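Fondport Opens Its Robotics Floor to Visitors for Annual Demonstration Day

FONDPORT, 5 May 2023 - Fondport Robotics Center held its spring open day this week, with 314 visitors coming through the building to see how the staff teach robots to handle everyday objects. Guests included local employers, high school and community college students, and residents of the surrounding neighborhood.

The center occupies two levels of a converted building on the east side of town. Demonstrations ran on both levels from 10 a.m. until late afternoon, and visitors were free to move between them. Groups were kept small so that people could stand close to the tables and ask questions while the work went on.

Most of the program dealt with handheld grippers. A person holds the gripper like a tool and uses it to pick up, move and put down ordinary items. A camera on the gripper records each attempt, and the recordings are later used to train a robot arm to do similar tasks. Printed marker cards with bold black and white patterns help the software work out where things are in relation to the camera.

"People expect to see a big arm doing something fast," said Mudassar Orakzai, who runs the demonstration program. "A lot of what we do is slower than that. You move a cup from one side of a table to the other, then you put it back and do it again. We wanted visitors to see that part of the job."

Staff gave short talks on the upper level, where tables are set up beside the railing. Cups, bottles and other common items are used because they vary in shape and are found in nearly every home and workplace. A bottle with a strap or loop can be harder for a gripper to deal with than a plain one, and several of the questions from students were about how a robot learns to handle that kind of difference.
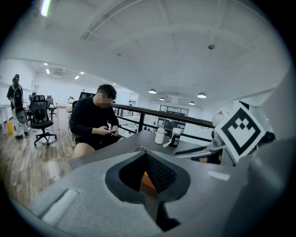

Fondport Robotics Center | Handheld Manipulation Group

Visitors could also try a gripper themselves. The group set up four practice stations, each with a short list of tasks, and 80 people signed up for a turn. Tasks included standing a bottle upright, placing a lid on a cup and passing an object from one gripper to another. Together, the stations logged 584 attempts during the day. The attempts were made for practice only and will not be added to the center's training data.

Part of the afternoon was set aside for employers. Givex, a packaging company that has worked with the center for two years, described a trial in which a robot arm loads mixed items into shipping trays. Gilix, which makes fixtures for small workshops, showed a mounting plate designed to let a gripper be swapped without tools. Representatives of both companies stayed for a discussion on training and hiring.

Students asked what they should study if they want to work in the field. Orakzai told them the group has hired people from machining, physical therapy and restaurant kitchens as well as from engineering programs.

"Good hands and patience count for a lot in data collection," he said. "We can teach the software side once somebody is here."

The open day was supported by a grant from the Farooqui Fund for Technical Education, which paid for student buses and printed materials. The fund has also agreed to support a six-week evening course at the center. The course will begin in September and will cover gripper operation, camera setup and the basics of reviewing recorded data. No previous experience is required, and applications will be taken at the center's front desk.

Schools that were not able to attend may request a separate visit. Group visits last around 90 minutes and include a talk, a demonstration and time at a practice station. Students under 16 must be accompanied by a teacher or guardian. Requests should state the size of the group and any access needs.

Contact: Fondport Robotics Center Press Office | © 2023 Fondport Robotics Center. All rights reserved. | Back to top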